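Trullska woven baskets, honey and dark brown
Reviewed by Danica Skála
Apr 14, 2005

I bought the honey one first, for bread, and went back to Brernolholm for the dark one before the week was out. They're both the Trullska tray basket, the same rectangular pattern with rounded corners, and I've become quite silly about them — I keep finding new things to put in them.
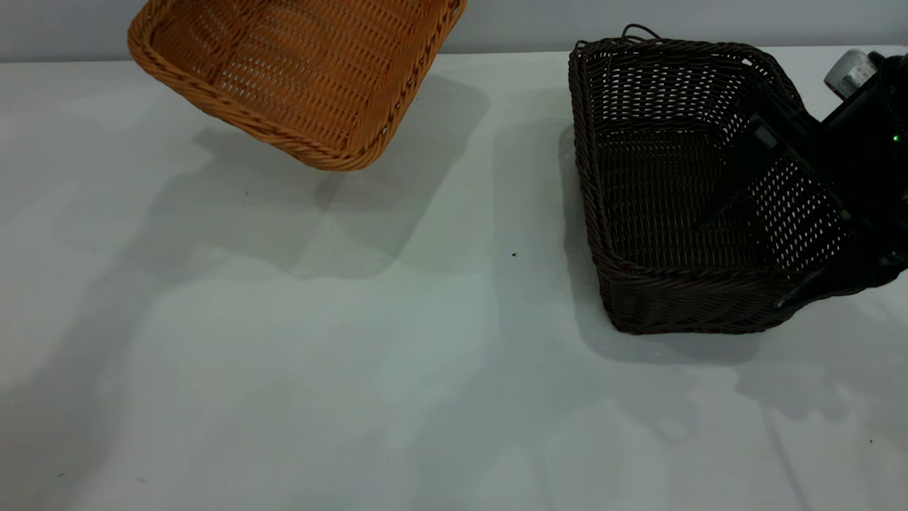
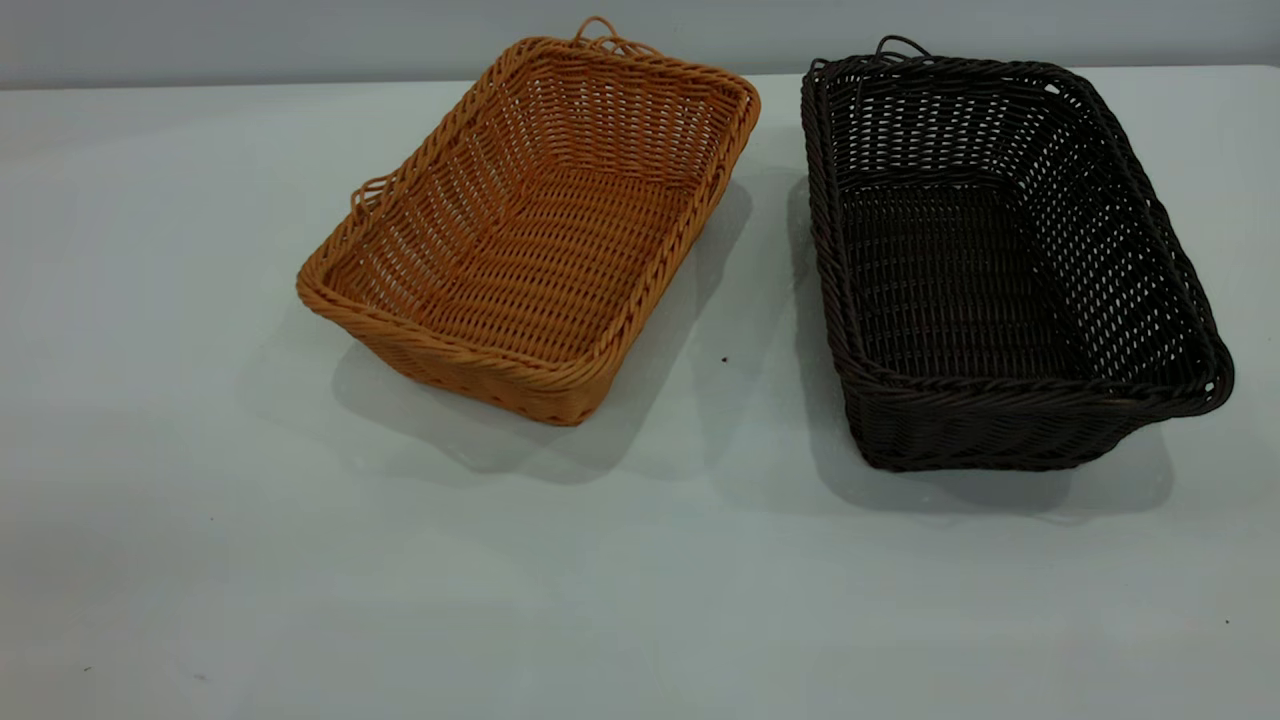 Trullska in honey and in dark brown.

Angelica Bañez wrote to me after I mentioned them in the May round-up last year, saying she'd had hers on top of the fridge for two summers and the only trouble was flour getting into the weave. She knocks hers out over the sink and then goes at it with an old pastry brush. I've copied her and she's right, the brush is much better than a cloth, which just pushes the crumbs further in.

So, the weave. It's a synthetic rattan, thin strands with little gaps between them, and it's the reason I like these so much for anything that needs air. Onions and garlic have kept beautifully. Bread rolls under a tea towel don't go clammy underneath the way they did in my old tin. What you can't do is put anything small in there without a liner. Peppercorns, lentils, loose tea, those little metal icing nozzles (don't ask me how long I spent on the floor) will find a gap and go.

The rim is the best part. It's a thick twisted braid all the way round and it's lovely to hold. I've carried the honey one out to the garden full of plates and cutlery, one hand on each side, and it didn't sag or creak. My cheaper basket from Clenevden used to bow in the middle if you so much as looked at it with a jar of jam in your hand.

Washing is easy. Lukewarm water, a drop of washing-up liquid, the brush, then upside down on the rack overnight. Mine took longer to dry around the braid than I expected, so don't put the napkins back straight away. I haven't tried the dishwasher and I'm not going to.

Now the colours. Honey is warm and cheerful and makes a heap of plain rolls look like a bakery window. It also shows beetroot. The dark one is a deep chocolate colour and hides nearly everything, though dust and flour stand out on it, so it lives in the hall and holds gloves, post and the dog's lead. If I could only have one it would be honey, but I change my mind about that most weeks!

A few grumbles. The paper label on mine was glued to the base and took 20 minutes and a lot of cooking oil to shift. They don't come with a liner, and the shop hadn't any that fitted, so I ran one up from an old pillowcase. I'd also love a deeper version for potatoes. Leszek Pawlak at the shop thought one might be coming but wouldn't promise.

I'm going back for a third, for the bathroom, as long as they still have the honey.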